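News from the Stamthorpe room: teaching by hand

Those of you who came to the August open evening will remember us promising an update on the Jester study, and I'm glad to say there is plenty to tell. The question we set ourselves was a simple one: if people show a job with hand-held grippers instead of steering a robot arm from a desk, does the robot learn it just as well? 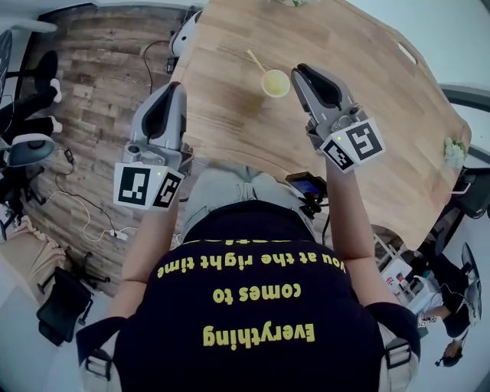
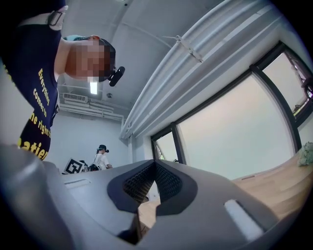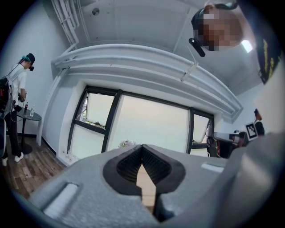
Collecting demonstrations with the hand-held grippers.

We gathered 175 demonstrations of a stirring task and trained our policy, Sedutard, on nothing else. It then had 100 tries on the arm with cups it had never met, and managed 74 per cent fewer spills – no, let me put that properly, as I got it muddled at the last meeting too. The version trained on head and gripper views together failed 6 times in those 100 tries. The version trained on gripper views alone failed 32 times. That is a far bigger gap than any of us had guessed, and I lost a packet of biscuits over it.

Our best explanation is that the gripper views are lovely for the last few centimetres but tend to lose track of where the other hand has got to, and the head view fills that in. We also found that slow, steady demonstrations were worth more than quick ones, so anyone who has been told off for dawdling may now feel vindicated!

A word of caution, though. It is one task, on one arm, and we haven't yet run the desk-steered comparison in full, so the question at the top is still only half answered. The Benjelloun rig will be free again after the half-term break and we shall start on it then. If you'd like a turn with the grippers, do put your name on the sheet by the kettle – mornings are filling up first.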